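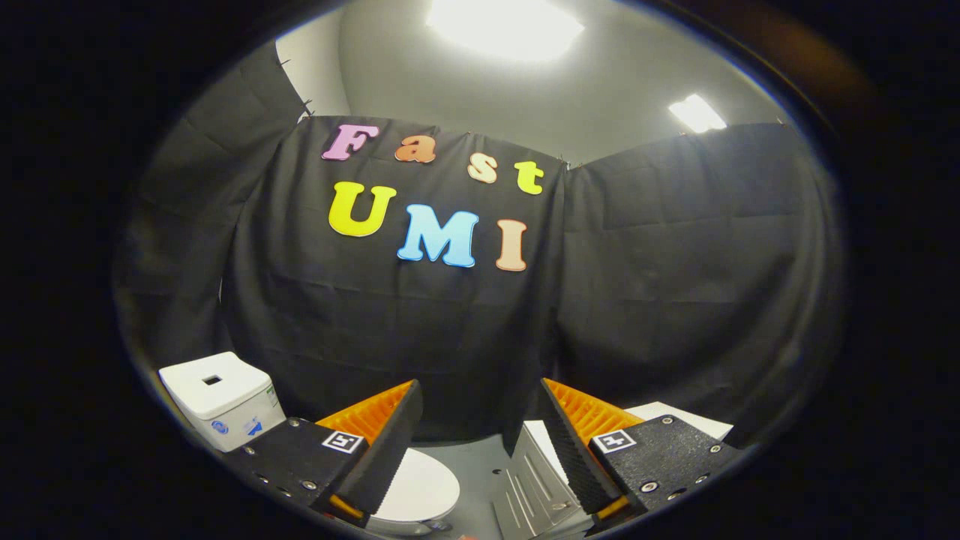 *Page last changed: March, after tea*

So, the leaf cuttings. I've had a streptocarpus on the kitchen windowsill for years, a dark purple one I bought at the Flalberg plant fair with a label that just said "Marnus", and it had got to the stage where it was all old floppy leaves and hardly any flowers. I couldn't bear to bin it, so I finally had a go at making more of them.

You take a healthy leaf (not one of the tatty outside ones, which is what I used the first time, and they went to mush) and lay it face down on a board. Then you slice out the midrib with a sharp knife so you're left with two long halves. Stand each half in a tray of damp compost, cut edge down, only just deep enough to stay upright. It looks ridiculous, like a row of little green fences!

I mixed my compost with plenty of perlite, put the lid on the tray and kept it out of direct sun. Then nothing. Weeks of nothing. I kept lifting the lid to peer in, which I'm sure didn't help, and one half went brown at the end so I trimmed it and put it back.

And then one morning there were tiny leaves all along the cut edge! I've potted up 10 of the biggest and left the rest in the tray to bulk up, as they really do sulk if you move them too small. Water from below, let them dry out a bit in between, and don't be tempted by a big pot.

I'd like to try the same thing with Pacheco, the pink one with the yellow throat, but it only has four decent leaves and I'm a bit nervous about taking one. Stomura is having a rest after the vine weevil business. If anyone has a spare leaf of a good white, I've got plenty of purple to swap.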